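Chapter 4
Fixed and Variable Costs

In this chapter
Sorting the costs of a small business
Costs that change in steps
Costs with two parts
How the length of time changes the answer
The contribution from each sale

Chapter 3 dealt with income and how to record it. Income is the easier side of the books for most small businesses, as it comes in through one or two channels and the amounts are known at once. Costs come in from every direction. Some arrive once a month with a printed bill, some are paid in cash at the back door, and some don't feel like costs at all because the money was spent years ago.

Most of the examples in this chapter come from Ekach, a small restaurant in the town of Mellitz. It serves breakfast and lunch, closes in the middle of the afternoon, and rents its building. The owner does the books in the evening. We will return to Ekach in Chapter 5, when we look at pricing, so it is worth getting to know how its money goes out.

Start with the rent. Ekach pays the same rent in a month when every seat is taken as it does in a month when the road outside is dug up and hardly a customer comes in. The insurance works the same way, and so does the license fee. These are fixed costs. A fixed cost is one that stays the same over a given period no matter how much the business sells in that period.

Now look at the eggs. If Ekach sells twice as many omelets, it uses twice as many eggs. If it sells none, it uses none, apart from what spoils. Eggs are a variable cost, and so are bread, coffee beans, paper napkins, and the boxes used for takeout orders. A variable cost rises and falls with the amount sold.

Fixed does not mean the cost can never change. The landlord may raise the rent in October, and the insurance company may send a higher bill at renewal. The rent is still a fixed cost after it goes up. What makes it fixed is that it does not respond to the number of meals sold.

In the same way, a variable cost can have a very steady price. The cost of the coffee beans in one cup may not move for a year. It is the total spent on beans that varies, because the number of cups varies. Students mix these up more than any other point in the chapter, so read the last two paragraphs again if they did not settle the first time. 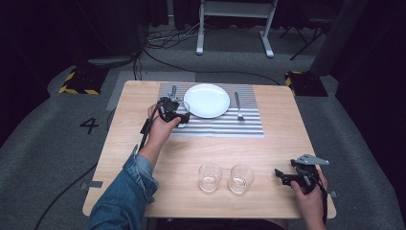 Why does it matter whether a cost is fixed or variable?

The owner needs to know which costs will go away if sales fall and which will have to be paid anyway. A business whose costs are mostly variable spends less when trade is slow. A business whose costs are mostly fixed has the same bills to meet out of a smaller income, and it may run short of cash even though it made a profit over the year as a whole.

Costs that change in steps

Some costs don't fit neatly under either heading. Take the wages of the people who wait on tables. Ekach needs at least one server whenever the doors are open, even if only one customer walks in. That server can look after a good many tables. Past a certain point the service gets slow, people complain, and a second server has to be brought in. The cost of wages then jumps by a full shift and stays level again until a third is needed.

A cost that behaves like this is called a step cost. Within each step it is fixed. Over a wide enough range of sales it climbs, and if you drew it on a chart it would look like a flight of stairs.

Step costs are the ones most likely to catch a growing business out. Suppose the lunch trade at Ekach increases a little, just enough to need one more server. The extra income from those few lunches may be less than the extra wage. Sales are up and profit is down. The owner can accept this for a time if more growth is expected, or find some way of handling the extra tables with the staff already there. Ekach did the second for most of a summer, by asking customers to order at the counter — some of the regulars did not like it, and the practice was dropped when the weather turned.

Storage is another step cost. A refrigerator holds what it holds. When it is full, the next crate of milk needs a whole new refrigerator, or a second delivery each week, and either one costs far more than the space for a single crate.

Costs with two parts

Other costs are fixed in part and variable in part. The electric bill is the usual example. It has a standing charge, which is owed even if nothing is switched on, and a charge for the power used. The lights and the refrigerators run at much the same rate every day. The dishwasher and the griddle run more when there are more meals to cook and clear.

A cost of this kind is called a mixed cost. To work with it, you have to split it. If the bill shows the standing charge on its own line, you can begin there, but be careful. The power used by the refrigerators is billed by the unit like all the rest, and yet it hardly changes with sales. For planning purposes it belongs with the fixed part.

Ekach takes its bookings through a service named Trostix, and this is also a mixed cost. There is a monthly fee, and then a small charge for each booking made through the website. Bookings made by telephone carry no charge. The owner at first put the whole of the Trostix bill down as a fixed cost, as it came monthly and looked like the others, and could not see why it was higher in the holiday season.

Always read the terms of a bill before deciding where it goes. The date on which a bill arrives tells you nothing about how the cost behaves.

How the length of time changes the answer

Whether a cost counts as fixed depends on how far ahead you are looking. Over one morning, nearly everything is fixed. The bread has been delivered, the staff are in, and the stove is lit. If the next customer doesn't come, very little money is saved. Over one month, the owner can order less food and cut back on shifts. Over several years even the rent can be changed, by moving to a smaller building or by closing altogether.

For this reason the period should always be stated. In this book, unless we say otherwise, the period is one month.

Furniture and equipment need a longer view. When Ekach opened, its tables were bought from Venter, a dealer in restaurant furniture, and the full price was paid at the start. No bill for tables has come since.
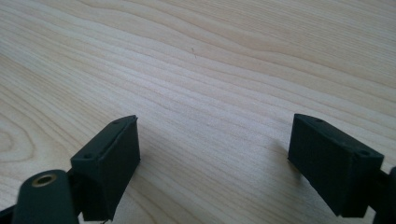 It would be a mistake, though, to treat them as costing nothing. Tables wear out. The tops get scratched, the joints work loose, and after enough years they have to be replaced. The usual method is to spread the price over the number of years the furniture is expected to last, and to charge a share of it to each month. The method is called depreciation, and it has a chapter to itself later in the book. For now it is enough to know that the monthly share is a fixed cost. It is charged in the slow months as well as the busy ones.

Glasses and plates are harder to place. They last a long time if they aren't dropped, so they look like furniture. But the more meals are served, the more of them get broken, and in that respect they look like eggs. Many small restaurants simply write off replacements in the month they are bought. Ekach does this. It is not the most exact method, but the sums are small, and a rule that is followed every month is better than an exact one that gets dropped after the first few weeks.

The contribution from each sale

Once the costs have been sorted, they can be put to use. Suppose a plate of eggs and toast sells for $5 and the variable costs of that plate come to $3. The remaining $2 is called the contribution. It is the amount that one sale contributes toward the fixed costs of the business.

Note that this $2 is not profit. Until the fixed costs for the period have been covered, there is no profit. If the fixed costs for the morning are $100, and eggs and toast is the only dish sold, the first 50 plates go to paying them off. Everything after that is profit, at $2 a plate. The point at which the fixed costs are exactly covered is called the break-even point, and it is found by dividing the fixed costs by the contribution from one sale.

Real menus have more than one dish, and the contribution differs from dish to dish. Coffee has a high contribution for its price. A steak sandwich may bring in more money at the register and contribute less of it, as meat is expensive. An owner who looks only at the price of each item can end up pushing the wrong ones.

A low contribution is not always a reason to drop a dish. The children's plate at Ekach contributes very little, but parents who can't get one tend to eat somewhere else, and then the contribution from their own meals is lost too. The figures show what each dish brings in by itself. They don't show which dishes bring people through the door.

Before going on to the next section, make a list of all the costs you can think of for a business you know well. Mark each one as fixed, variable, step, or mixed, with one month as the period. Where you can't decide, write down what you would need to find out. Keep the list, as it will be used again in the exercises on pricing in Chapter 5.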